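Makovitz robotics club takes on laundry, robot folds back (sometimes)

Posted in School & Community

The robotics club at Makovitz is spending the tail end of summer teaching a robot arm to fold cloth. Sounds easy. Is not easy.

Quick rundown from our visit, typed up fast before the evening meeting.

The club meets upstairs in the old drafting room, doors open at 4 p.m. most of August. They have one arm, two laptops, a long work table and a very big pile of fabric. The project is called Plular. No, it doesn't stand for anything. Somebody typed it as a folder name last winter and it stuck.

Goal is the Barumar Student Challenge this fall. Teams get a piece of cloth they haven't seen before and the robot has to pick it up, fold it twice and set it down inside a taped square. No hands. Touch the cloth after the start signal and the run is over.

Club advisor Fikri Pasaribu picked the event on purpose. Last year's team built a block stacker and got very good at it, he said, and then ran out of things to fix by midterm.

"Blocks sit there and wait for you," Pasaribu said. "Cloth moves when you look at it. I wanted them to have a problem that would last the whole year, and boy did they get one."

Practice started on dish towels. Thick, dull, grippy, pretty forgiving. By the end of the first couple weeks the arm could grab a towel by the corner and lay it over on itself, not straight, but over. Then the club moved on to slippery stuff, and back to square one. 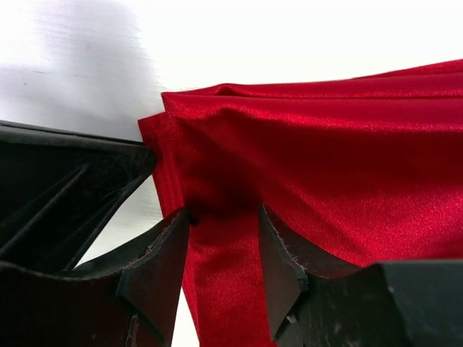 Red satin in the grip during practice for the Plular folding project at Makovitz.

Satin is the one everybody groans about. It slides. It bunches. Pick it up in the wrong spot and you get a fistful of cloth when what you wanted was a single edge. The shine is a headache too – the club's software looks for edges in the camera picture, and a bright highlight along a wrinkle can look a whole lot like an edge. So the arm goes for the wrinkle.

Kastriot Berisha, a senior, wrote most of the edge finding code and is now rewriting most of it.

"It was great on towels," Berisha said. "I was kind of proud of it. Then we put the satin down and it started picking out lines that weren't anything. I think I threw away half of it that night."

His new version takes several looks at the cloth from different heights and only trusts a line that shows up in all of them. A glare spot tends to slide around when the camera moves. A real edge stays put. Slower, but the team says it's guessing wrong a lot less. How slow? Slow enough that the clock is now a worry, Berisha said, and he has a list of things to try.

The other big fight is over how hard to squeeze. Too soft and satin slips out on the lift. Too hard and the cloth gets creased, and the judges take off points for creases that aren't fold lines. One group in the club wants a single setting that works okay on everything. Another wants the arm to do a small test tug first and then decide. They have been arguing about this since June and were arguing about it when we walked in. Pasaribu is staying out of it. Both groups are supposed to bring results, and whichever way scores better goes in the robot.

Everything gets logged. Every practice grab goes in a shared spreadsheet with the fabric, the squeeze setting, where the arm went in and what happened. The team wants 1,000 logged grabs on satin alone before school starts. They were at 123 when we stopped by. There is a sign-up sheet for extra shifts taped to the door and it had some blank lines on it, so if you are a club member reading this, hint hint.

The "what happened" column is worth reading by itself. Entries we liked: "ok," "ok but ugly," "dropped," "dropped on purpose to see," and "why."

Newer members start on the log before they get near the code. That wasn't popular at first, Pasaribu said, but the kids who typed in the most rows are now the ones who can look at a piece of cloth and call where it is going to slip. A few of them have moved over to planning where the arm should go in for the first grab. That first grab matters more than anything else, the team told us. Get it right and the fold mostly follows. Get it wrong and you can't really save it, you have to let go and start over with the clock running.

Starting over is allowed, by the way. Rules say a robot can release and regrab as many times as it wants inside the time limit. The team didn't notice this until somebody read the rule sheet out loud at a meeting. Up till then they had been stopping the run after every bad grab. Now there's a whole seperate piece of the program for it: let go, back off, look again, try again. Berisha calls that part the do-over. He wants to get it fast enough that a bad first grab doesn't sink the run.

Fabric has been coming from all over. The club put out a box in the front hall and got curtains, pillowcases, scarves, part of a costume. Yordanov, the alterations shop, handed over a bag of remnants and has offered to hem more pieces to the contest size. Hemmed is better for practice, the team says, the cut edges unravel and after enough grabs you are mostly testing threads.

They would still take more. Anything slippery is wanted, lining fabric especially. Also anything with a busy print, the camera software hasn't been tried much on prints and the contest doesn't say what the mystery cloth will look like. Clean please. No buttons or zippers, no sequins. Box is still in the front hall.

What they don't have yet is a second full fold. The first fold on satin is getting there. The second one means picking up two layers together without the top one sliding off the bottom one, and so far the top one slides. A couple of ideas are floating around. One is to come in from the folded side, where the layers are already joined. Another is to press down on the stack before lifting. Pasaribu has them trying both on towels first to get the motion worked out.

Families can see all this up close. The club is running a short open practice at the end of August, 6 p.m., drafting room, use the side stairs. The robot will be running and members will be around to answer questions. Bring a piece of cloth if you want and they'll try to fold it, no promises on how it comes out. Kids are welcome but need to stay behind the yellow tape while the arm is moving, and yes that goes for parents with phones too.

Sign-ups for new members open the first week of school. No experience needed, the club says, and you don't need to own a laptop. Grades 9 thru 12. There's a form in the main office, or just come by and ask for Mr. Pasaribu. They are short on people who like writing things down – the contest wants an engineering notebook along with the robot, it counts toward the final score, and right now theirs is mostly photos and sticky notes.

Travel money is still being worked out. The contest is a bus ride away and the team would like to bring all the members, not only the drivers and coders. A bake sale is planned, date to come. We'll add it here when we get it.

Update: The club wrote in after this went up to say the log has moved along since our visit and that the test-tug group is ahead on satin for now. The single-setting group says to wait for the lining fabric. Also the box in the front hall got moved next to the trophy case, same box, look for the blue sign.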